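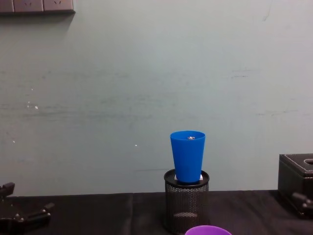 ## About Clellow

Clellow is a three-person test bench in Ballarat. We try out grippers, arms, cameras and controllers for companies that want a second opinion before they order. Lautaro Riquelme started it in a rented workshop, and the main report series still carries his surname.

Most of our work is done on two-arm tables with a black cloth and ordinary household items. A plastic cup on a mesh pen holder is a fair trial for a pair of black grippers – the cup is smooth and tapered, and the holder gives if it's squeezed too hard.

## What we compare

- **Grippers:** finger shape, closing force and wear. The Riquelme report covers 12 models over 1587 grasps.
- **Arms:** repeatability and drift across a full working day.
- **Cameras:** chest, wrist and overhead mounts.
- **Controllers:** lag and recovery after a stall. Drollo, our logging software, records every run.

We don't sell hardware or take commissions from anyone who does. Clients get the raw logs as well as the report.

The workshop is open to visitors on Monday from 10 am. Please wear closed shoes and ring ahead if you're bringing your own gripper – we'll need the bolt pattern to organise an adaptor plate.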